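Storing ball caps: stand, hook or pile?

gravelpants
Posted in October
I own 12 caps and one closet shelf. The pile method has given every one of them the same dent. Is a hat stand worth the money, or is it furniture for people who also own a butler?

Boken49
Stands are great. Mine cost $49 and holds one hat. Do the math on your 12 and get back to me.

stitau_fan
Hooks. Back of the door, done. I've never understood paying to display something that lives on your head.

Boken49
Hooks stretch the band.

stitau_fan
They do not. I have a Kennedy High cap that's been on a nail since I graduated and it fits the same as ever, meaning badly.

mrs_grutberg
Both of you are storing hats like coats.

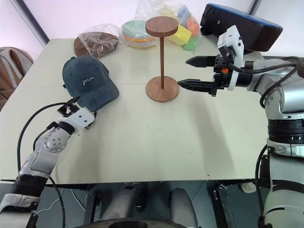
Felt and straw are one problem, ball caps are another, and most advice mixes them up. A brimmed hat goes in a bag, crown up, and gets left alone, like the brown one in the clear plastic at the back of my table. Stands with a flat round top, like the wooden one in the middle, are fine for an afternoon, but a soft cap slumps over the disc. The teal cap does just as well sitting crown up on any flat surface. Save your $49.

gravelpants
So the answer is a table.

stitau_fan
The answer is a nail.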